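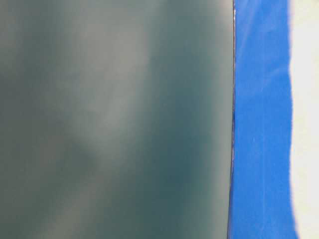
4. Data Collection

4.1 Workstation and cameras

All demonstrations were gathered at one workstation in the Gerkcombe lab, using a single arm driven by an operator through the Kvam hand controller. We kept to one station on purpose. Earlier trials spread over several benches had given us episodes that differed in table height, lighting and camera angle all at once, and when a policy trained on them failed we could not say which of these was to blame.

Two views are stored with every episode. The first comes from a fixed camera at the workspace, which does not move during a session. The second comes from a small camera mounted at the wrist, so that the gripper fingers stay in view. Joint positions, finger opening and the controller signal are logged alongside both video streams by the Orkodex recorder, and all streams share one clock. Episodes in which any stream dropped out were deleted the same day and recorded again.

Position of the fixed camera was checked each morning against a stored reference image. If the two did not line up, the camera was adjusted before any recording started. We did not correct for small shifts in software. The policy sees raw images at test time and we wanted the training images to be just as raw.

4.2 Task

The task is to take hold of a small towel near its edge, lift it, and lay it down folded in half. Cloth is a hard case for learning from examples. The same towel rarely takes the same shape twice, and a grasp that is off by the width of a hem can pick up one layer, two layers or none. It is also cheap to reset, and a new operator can be taught the task in a short session.

We split each episode into three phases: approach, grasp and fold. The approach phase ends when the fingers begin to close. The grasp phase ends when the hem has left the table, and everything after that is counted as fold. Phase boundaries were marked by hand after recording. Two people marked a shared set of 63 episodes so that we could compare their choices; they disagreed most often on the end of the grasp phase, where a towel can be partly lifted for some time before the hem comes clear.

The wrist view matters most during approach and grasp. From a fixed position, the hem may be hidden by the arm or by the towel itself. At the wrist, the edge of the cloth and both fingertips can be seen together, which gives the policy a direct cue for how far it still has to move and in what direction (Figure 3).

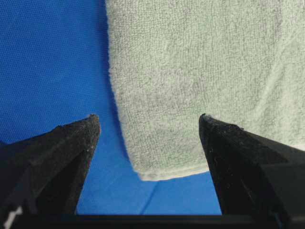
Figure 3. Wrist view with the gripper fingers spread and the lower hem of the towel between them.

4.3 Operators and instructions

Five operators took part. Two had used the controller before and three had not. New operators practiced until they had completed ten folds in a row without dropping the towel, and none of the practice episodes were kept.

Written instructions were short. Operators were told to open the fingers fully before coming near the cloth, to move at a steady pace, and to avoid pausing in mid-air. They were not told which part of the hem to grasp. We had tried a stricter rule in a pilot, asking for a grasp at one corner every time, and the resulting policy did well when that corner was reachable and poorly when it was not. Leaving the choice open gave a wider spread of grasps — at the cost of some episodes that look clumsy.

Failed grasps were kept if the operator recovered within the same episode. A miss followed by a second approach shows the policy what to do when the cloth slips away, and clean episodes contain no such moments. Episodes that ended without a fold were stored in a separate folder and left out of training.

Sessions lasted no more than 90 minutes. Oda Fjeld scheduled the operators and kept the session log, which records who was at the controls, which towel was in use and any change made to the workspace. Several odd results in Section 5 could be traced to a cause only through that log.

4.4 Resets and starting positions

A demonstration set is only as varied as its starting positions, and people resetting a towel by hand tend to put it back in much the same place. To work against this, the Nurnow scheduling script showed the operator a target position and angle before each episode. The towel was placed by eye to match. We did not measure the error in placement, and it is likely that positions near the far side of the workspace are less accurate than those close to the operator.

In one episode out of four, the script asked for the towel to be dropped from a low height instead of laid down. These starts are less tidy and took longer to complete. They were spread evenly over the operators so that the harder starts would not be tied to one person's style.

4.5 Size of the set and filtering

The final set holds 2,852 episodes. Of these, 300 were held out for validation and were never used for training or for choosing the length of training. The held-out episodes were drawn by session and not one by one, so that no session appears on both sides of the split. Episodes recorded back to back share lighting and towel, and a split at the episode level would have made the validation error look better than it should.

A further 123 episodes had been removed before this count was made. Most were cut for long pauses, which we define as more than four seconds without motion in any joint. In early training runs, pauses caused the policy to stop above the cloth and stay there. Shortening the pauses in place was tried and dropped, as it produced sudden jumps in the joint data at the cut points.

No images were removed for poor quality. Views with little useful content, such as those in which a surface fills most of the image, remain in the set as recorded. We made no attempt to balance the three phases by length. Approach takes up the largest share of the recorded time and grasp the smallest, and the effect of weighting the grasp phase more heavily during training is reported in Section 5.2.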